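# Chips in a tube, chips in a bag

I grew up in a house where chips were bought two times in a year, for birthdays, and always in a bag. The bag was opened with scissors by my mother, poured in a glass bowl, and finished in a few minutes. So when I moved abroad for work and discovered that my colleagues eat chips at any hour of the day, from a tube, I had some learning to do.

I have now been at Zemness for 14 months. Our room is on the second floor and there is no kitchen on this floor, only a water machine in the corridor. The nearest shop is Tondwood, across the big road, and the traffic light there takes a very long time. For this reason everybody keeps something to eat close to them. Some people have nuts. Quentin Delorme has dried mango and does not share it. The rest of us have tubes.

At first I did not understand the tube. I thought it was a bag for people who like to pay for cardboard. My opinion changed in March, when I carried a bag of chips in my backpack, under a laptop and a pair of shoes, and arrived with something I could only eat with a spoon. The week after I bought my first tube and carried it in the same backpack, with the same shoes. All the chips were whole, except two or three at the bottom.

There is also the question of smell and noise. A bag makes noise each time you put your hand in it, and in a quiet room every person turns the head. With a tube you take off the lid, you take four chips, you put the lid back. I can do this during a call, if I am muted while I chew.

Of course the tube has its weak points too. My hand is not small, and after the first half I cannot reach the chips anymore. I know three methods. You can tilt the tube and let them slide, but then the crumbs come first and they go in your sleeve. You can roll a sheet of clean paper, push it inside along the wall, and pull the chips out on it like on a little tray. Or you can give the tube to a colleague with thin fingers and ask politely. I use mostly the paper.

The purple one is my present favorite, and I am not the only one with this taste in our room.

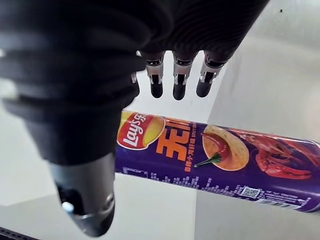
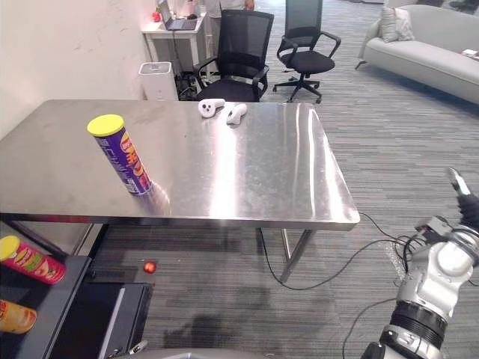 **Does a tube of chips stay crisp after you open it?**

Three or four days in my experience, if the lid is pressed down on the whole edge and the tube is kept away from the window. After this time the chips are still good to eat, but they bend a little before they break, and I don't enjoy that. In the rainy weeks I count only two days.

The lid is the important part. I have seen people put it on with one finger in the middle, so that one side stays up, and the next morning they complain about the brand. Go with your thumb all the way along the edge until it sits flat. If your lid has a crack, take the lid from an old tube of the same size. I keep two spare lids in my drawer, washed, and I have already given one away.

I write also a small word about reading the label. I still read Chinese very slowly, and the chip shelf at Tondwood was for a long time my best school book. The two big characters 无限 mean "unlimited" or "infinite", and I was proud when I could read them without my phone. After that I learned the words for cucumber, tomato and lime, in this order, because these are flavors that I met. My teacher at Shin, the language school, says that I have the vocabulary of a hungry child. I think it is a fair description.

The empty tubes I don't throw away immediately. You wipe the inside with a dry cloth, then with a cloth that is a little damp, and you leave it open for one night. One holds my long paintbrushes at home. Another one holds dry spaghetti, but check the length first, some spaghetti is longer than the tube and then the lid doesn't close. I tried also to store coffee in one and I don't recommend it, the coffee tasted of barbecue for as long as it lasted.

Quentin tells me that Inance, the small supermarket behind the metro station, sells the tubes cheaper than Tondwood, but only in the evening. I will go there after work and look if they have the cucumber one.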